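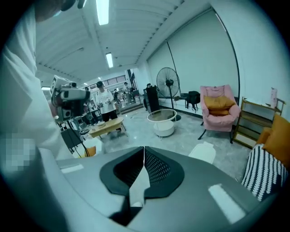 Fig. 9. Coffee table in position, main floor. Stairs and railing at far end.

4. Setting up the table area

Do section 3 first. Floor swept, lights on, nothing left on the stairs.

4.1 Carry the low table in from the store room. Two people. Lift it, don't drag, the gray tile marks easy and the polish shows everything.

4.2 Put it down with clear floor on all sides. 65 inches to the nearest pillar, measure it. A chair width is not a measurement.

4.3 Check for wobble. Press each corner in turn. If it rocks, felt pads are in the Tesard tin, one pad per leg, never two stacked.

4.4 Wipe the top with a damp cloth, then a dry one. No spray on bare wood.

4.5 Bowl goes on next. White one. Set it in from the edge, at least a hand's width. Small items beside the bowl, not under the rim where they get knocked.

4.6 Stand behind the table, facing the room. You should reach the bowl without stepping. If not, move the bowl, leave the table alone.

NOTE: Table is low. Bend the knees when you put things down. Anyone doing this for more than 15 minutes should swap out.

CAUTION: Cables on the floor. Run them along the wall side of the carts, never between table and stairs. Tape every crossing. Alcombe cloth tape only, the cheap stuff leaves glue on the tile and it takes a scraper to get off.

CAUTION: Wet tile is slippery and with the ceiling lights reflecting you wont see a spill. Mop right away.

4.7 Plastic containers stay down by the carts. Not on the table, not on the steps.

4.8 Keep the stairs to the upper level open at all times. No bags, no boxes, no sitting.

Packing away

4.9 Small items first, into the Kiltico box. Count against the list in the lid. Missing something, look under the carts before you re-order.

4.10 Wash and dry the bowl. Wrap it. Shelf 41, left side.

4.11 Table back to the store room, two people agian. Pads stay on the legs.

4.12 Lights off from the far end forward, so you aren't walking back in the dark.

Scratched top or loose leg: tag it and tell Wilson Echeverri same day. Do not glue it yourself.

Section 4 revised 15 May 2018. Replaces the Laaksonen sheet, throw that one out.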